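Ticket 1711
Queue: Demo floor, Trorkstead
Opened by: visitor services
Priority: normal (was low)
Status: waiting on vendor

Sunday, 9:40
Lernier wants the vegetable sorting station running for the open day. Their sheet says it needs no staff once started. I have read that sentence on other sheets. Asking for a full run on our own table before it goes in the program.

10:15
First run stopped with error 255, "grasp not confirmed." Asix support says to restart the controller. Restarted. Same error on the next try. Asix says to restart it again and wait longer.

11:05
Ran without an error this time, which I don't count as a fix when the only change was waiting. Raised the grip timeout from 300 to 2000 ms as MacKinnon suggested. Leaving the ticket open.
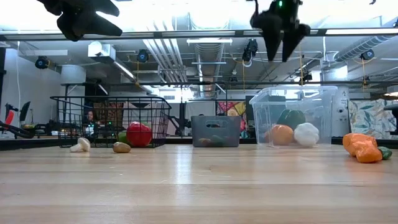

Category: Hardware > Grippers > Pick and place

Layout for the retest is the wire basket on the left, the gray bin in the middle and the clear container to the right of it. Mushroom and potato are out on the wood by the basket, orange pepper at the far right. Please don't tidy it. If it only works with one pepper in one spot, visitors will find that out in a minute, and I'd like to know first.

Questions still open for Lernier:
Which log shows the failed grasp? The one we got is blank.
Was the demo video shot at normal speed?
Who resets the table between groups?

Next update when they answer. Program entry stays on hold.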